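April, a bit after 8 in the morning

Room 16, floor and feet, continued

Picking up from the last entry, where I stopped at the scratch by the sink. I've looked at it again in morning light and it's longer than I thought. It starts near the drain cover, goes past the end of the long bench and fades out somewhere under the coat hooks. Rubbing with a damp cloth did nothing. Rubbing with a dry cloth and a dab of the Prakico floor cleaner took off a gray smear and left the scratch looking cleaner and therefore worse. I've put a strip of paper tape along the worst part so I can find it again.

The cause is easy enough. One of the folding chairs had lost a foot cap and somebody slid it along with the bare end of the tube on the floor (I have a suspicion it was me, the evening we moved the shelves). The tube end is cut square and there's a burr on the inside edge you can feel with a fingernail. I filed it down before doing anything else and I'd do the same with any other bare leg that shows up. Two minutes with the small half-round file, then a wipe so the filings don't end up on the floor, where they'd do more damage than the leg did.

So this became a foot cap morning! I'd planned to sort the paint shelf.

What we have in the way of things that stand on legs: the folding chairs, the music-stand type things we use to hold drawings, the lamp stands, the Hamo trestles and the old stool with the split seat. They all take caps and of course they don't take the same caps. The trestles are square tube. The chairs are round. The drawing stands are round too, but thinner, and the caps that fit them are the little ones in the tobacco tin in the second drawer. If you can't find the tobacco tin, look behind the spare tape. It was there this morning and I have put it back in the drawer, with a label this time.

Notes on what fits, so we don't all go through this again:

Folding chairs, older type. These are stamped 1986 under the seat and I have no idea who bought them, but the frames are better than the ones we got later. Outside caps, black rubber, the ones with the flat bottom. They go on with a twist and a drop of soapy water. Don't use oil. I used oil on one last winter and it came off the same afternoon and rolled under the radiator, and I only got it back today with a coat hanger.

Folding chairs, newer type. Inside plugs. They're hard plastic and they get polished by the floor until they're like glass, and then the chair slides away from you when you sit down at all sideways. I've roughed up the bottoms with coarse paper and it helps for now. Ildikó thinks we should drill them out and put outside caps over the top. I'm not against it, but I'd like to try one chair first and let people sit on it for a while.

Drawing stands. Small rounded caps. The spares we have are close in size but not the same, and one batch is so loose it's no use at all. A turn of cloth tape on the leg under the cap takes up the slack nicely. I did one like that and it held when I lifted the stand and shook it, which I know isn't much of a test.

Trestles. Square caps, Dobos part 444, written on the lid of the box in marker. We're down to the last few. I've put them on the order sheet. Please don't use these on the round legs by squashing them, somebody has tried and it splits the corner.

Stool. No caps, felt only. The felt is packed solid with grit and I've scraped one foot clean so far. The rest can wait.

10:30. Ildikó Bakos came in for the clamps and stayed, and between us we got a system going. She turned things over and pulled off the old caps, I cleaned out the insides with a bottle brush and put them back on or threw them in the bucket. You wouldn't believe what collects inside a rubber cap. Fine sand, sawdust, a kind of gray felt that must be mostly floor dust, and in one chair leg a rolled-up bit of candy wrapper that had been put in there on purpose as packing. It had worked pretty well, too, so I left it!

The rule we settled on for deciding what goes in the bucket: bend the cap open with a thumb. If you see cracks around the rim, out. If the bottom is worn so thin you can feel the leg through it, out. If it's only dirty, it gets washed and goes back. Ildikó is stricter than I am and threw away several I'd have kept, and then I fished a couple back out when she was on the phone. (Ildikó, if you're reading this, they're on the two chairs by the window and they are FINE.)

We had a small argument about gray caps versus black ones. Black rubber marks the floor. Everybody says so and I've said so myself for years. But when I went along the wall looking for black marks, the ones I found were where things with wheels had been parked or turned, and under the chairs there was hardly anything. So I'm less sure now. I've rubbed one black cap hard on the floor behind the door, twenty strokes or so, and put one gray one next to it the same way, and both left a faint line that came off with a finger. I'll look at it again after mopping. If there's no difference, I'd rather buy whatever is thicker.

About the floor in general, then. It's not a bad floor. It's dull in the walking line between the door and the bench and nearly new-looking under the shelves, and with the blinds up you can see every step anyone has taken. The level is the bigger trouble. I put the long spirit level down in several places and the bubble wanders toward the sink wherever I put it. You don't notice walking. You notice with anything tall and thin on three legs, which will stand happily all day in one spot and lean like a drunk uncle a step further along. I used to blame the stands. I've now tried the same one in both places and I owe it an apology.

What works is to turn the stand until one leg points downhill, toward the sink, and then let that leg out a bit. Tighten the collar properly afterward, by hand and then a little more. The collars on ours are the part I'd look at next. A couple of them have a smooth patch inside where they've slipped and been tightened again in the same spot many times over, and I think they'd hold better turned a quarter of the way around. I did one and it feels firmer. The screw on another is bent and somebody has been doing it up with pliers, so the head is chewed. Replacement screws are in the Asside box, top shelf, left. They're slightly too long, put a washer under.

Also on the subject of tall things: please splay the legs out all the way. Half-open looks tidy and takes up less floor, I know, but then all the weight stands on the inside edge of each cap and that's exactly how they wear through on one side. I lined up the worn ones from the bucket and nearly all of them were bad on one edge only. I kept the worst one and pinned it to the board by the door.

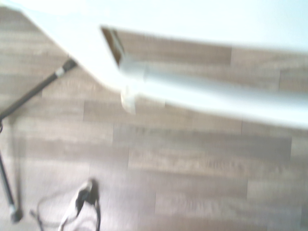 After lunch I mopped. Lukewarm water, a small splash of the Prakico, mop wrung out until it hardly dripped. I worked from the window side back to the door and then did the corner by the sink separately with a cloth, where the mop only pushes things around. The first bucket went the color of tea straight away and I changed it twice. Then I left the door open and went to sort screws in the hall until it dried, and I'd ask whoever comes in with wet boots next to consider that I am only human.

The cap test behind the door: the gray line is gone, the black line is gone. So no difference that I can find. I'm calling that settled until somebody shows me a mark.

The scratch by the sink is still there. I tried the wax stick, the one in light gray, on the last bit near the coat hooks. Warm it in your hand, draw it across the scratch, not along, then scrape flat with an old plastic card. From standing height I can't find that part anymore. Kneeling down it's obvious, with a slightly greasy shine to it, and I suspect it'll pick up dirt within the week. I've left the remainder under its tape so we can compare. Don't take the tape off please, even if it looks like trash.

For the order sheet: square caps for the trestles, the flat-bottomed black rubber ones for the older chairs, a bag of the small round ones if anyone can find the right size, and felt for the stool. I measured a thin leg with the calipers and got a number that isn't any size sold anywhere, so I'll take a leg to the shop and try them on in person. Ildikó says she goes past there anyway and can take one of the short ones in her bag.

Still to do: the rest of the stool. The lamp stands, which I haven't turned over yet. Two of the newer chairs, which are out in the hall with something stacked on them. The paint shelf.

4:15. One more, before I forget. The rubber mallet has gone missing again. I used the handle of the big screwdriver to knock the plugs in and it's left little round dents in two of them. If the mallet's on your bench, bring it back to 16.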